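The Long Road to a Clean Table

Ask people what they want from a home robot and you won't hear much about conversation or chess. They want the table cleared. They want the crumbs gone, the dishes stacked and the socks paired, and they'd like it done while they're out.

I spent a Friday at Altlow, a small lab that teaches robots to do exactly this kind of thing, and I came home more excited than I've been in years (and then wiped down my own kitchen, by hand, in 4 minutes). Much of the training happens in simulation, in made-up rooms with made-up messes. A funnel on its side, a bowl, a spill of brown granules on the tabletop: to you and me it's nothing, a sigh and a sponge. To a two-armed robot it's a whole day's homework!
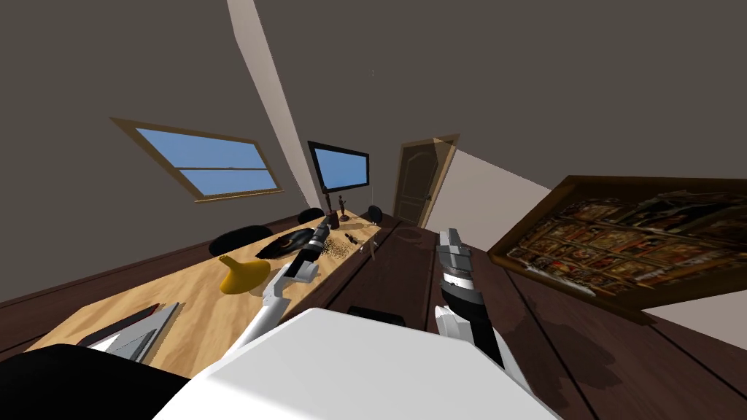

Words by the Veres staff writer

Granules are wonderful trouble. A bottle stays a bottle when you grip it, but a spill changes shape with every touch, and a gripper built for solid objects has very little to say to a pile of crumbs. The Altlow team ran its tidying task 3,000 times in simulation over the winter. Success on single objects, like picking up a bowl, climbed to 90 percent. Spills are a lot further behind.

Shop floors are having an easier time of it. At Skevow, a parts supplier I visited in March, a pair of arms sorts up to 2,000 fittings a shift, and sorts them well, but the bins never move and the light never changes. Put a cat in there and see what happens.

So, can machines do our chores yet? Some of them, slowly, in rooms that behave. I watched a simulated arm set a cup upright on its sixth try and the whole lab cheered, me included. I'd like to go back next winter and see how they're doing with the crumbs.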